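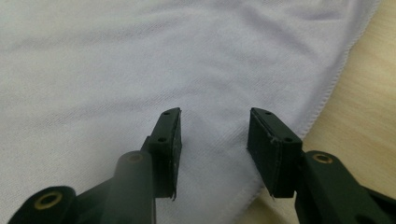

Re: [cloth-manip] Edge grasps and wrist camera crops

Snædís Stougaard wrote:

> Halfdan, the draft says the Plandero policy reaches 70 percent on the edge-grasp set, but I can't find what counts as a success. Is it contact with the hem, a closed grasp, or a lift? The old Flarumon numbers were for lifts only, so a side-by-side table would mislead people if yours were grasps.
>
> Also, did you retrain after the crop change, or are those the June weights?

Snædís, list,

It is a closed grasp on a single layer, held through a lift to the height where the edge clears the table. Pinching two layers counts as a failure, and so does picking up the neighboring item along with the target. That is stricter than what Flarumon reported, and I agree the two should not share a table. I have moved theirs to a paragraph in the related work section.

The weights are new. June's were trained on full wrist views, and the policy had learned to lean on whatever table area was showing past the cloth. With the crop centered between the fingertips, it has to find the hem or a crease from texture and shading. White fabric on pale wood is the bad case, so we weighted the sampling toward it. The evaluation is 100 attempts, 31 of them starting with two white items side by side.

Failures so far, without a proper taxonomy:

- Jaw closes on an interior wrinkle. Most common. A raised crease and a hem look much alike when the cloth is bunched.
- Approach is right but the fingertips land short and slide over the edge.
- Grasp spans the boundary between two items, such as a sock lying against a larger knit piece. The policy has no notion of which one it was asked for.

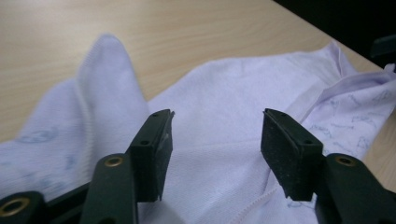 Did you try depth at the wrist?
We tried it for one week and dropped it. At fingertip range the sensor returned mostly holes on white knit, and filling them smoothed away the ridge we wanted it to find. Zemen has a stereo head that may do better up close, but I have not tested it and would not plan around it.

On the two-handed part: the folding demonstrations are recorded with one gripper in each hand, and both wrist streams are kept along with the head view. Steinarsdóttir's alignment script matches the streams on the gripper encoder signal, and the residual offset is at most 2 frames. That is fine for folding. For the moment of closing on a hem I would like it tighter – the useful part of that motion is short. I now discard any episode where the offset drifts between start and end.

The head view is used for choosing the corners only. Once the fingers are over the cloth it gets masked out, and the policy runs on wrist crops until the lift. Leaving it in made the curves look better in training and did nothing on held-out towels.

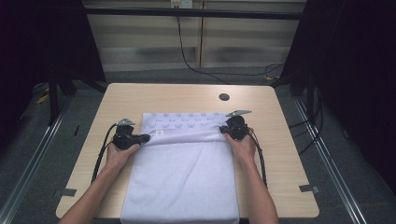 Fig. 3. Two-handed grasp at the top corners of a folded towel, head view.

Still open before I send the next draft: the ablation on crop size, and a rerun of the interior-wrinkle cases with the gripper opening fixed. Both should be done by Friday. If you have objections to the success definition, please raise them before then, as the relabeling is manual.

Halfdan Mogensen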